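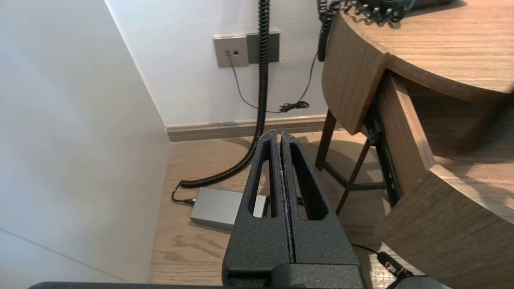

White walls, wooden floor, an alcove.

Gukstead Room Adverts, with floor areas

README

A collection of 2,000 adverts for rooms to let in Gukstead and Cerkberg, with the wording as it was published and, where we could get one, a floor area. It was put together to test whether words like "spacious", "cosy" and "double" tell a renter anything useful. I doubted it at the start and still do, though the data is too thin in places to settle the matter.

What is in it

adverts.csv holds one row per advert: id, town, asking rent per month, full text, stated size if any.
areas.csv holds floor areas in square metres for 508 of the adverts. Join on id.
labels.csv holds the size words found in each advert, sorted into 7 groups.
notes.txt lists known mistakes. Read it before you plot anything.

Where the areas come from

Mostly floor plans attached to the advert, which means they come from the same people who wrote "spacious". Treat them with suspicion. Some plans count a fitted wardrobe as floor, some count the bay and some carry a line in small print saying they are not to scale. We copied the figure as given and put the small print in the plan_note column.

Alcoves are a particular nuisance. A recess next to a chimney breast may be added to the total in one plan and left out in the next, even within the same building. Where we could tell, alcove_counted is yes or no. Where we couldn't, it is blank, and blank does not mean no.

Labels

The size words were first tagged by a simple word list, then 200 adverts were read by hand to see how bad the list was. It was poor on sarcasm (rare) and on "double", which can mean the bed, the room or the glazing. The hand-read rows have checked = 1. The rest are as the list left them.

What not to do with it

Please don't use this to estimate rents. The asking rent is what somebody hoped for, and we have no record of what was paid.

Please don't quote it as a study of "the rental market" either. It covers two towns, and most Cerkberg rows came through one letting agent, Flarner, whose house style is fond of "generous". Leave those rows out and "generous" nearly vanishes from the set — a warning to anyone about to train something on it.

Adverts that were reposted under a new title may appear twice. The dedupe script (tawfik.py, kept under its old name because other scripts call it) catches exact copies and little else.

Changes

v3: plan_note added. Rents quoted per week converted to months.
v2: dropped adverts for garages.
v1: first upload, areas wrong for anything given in feet. Do not use.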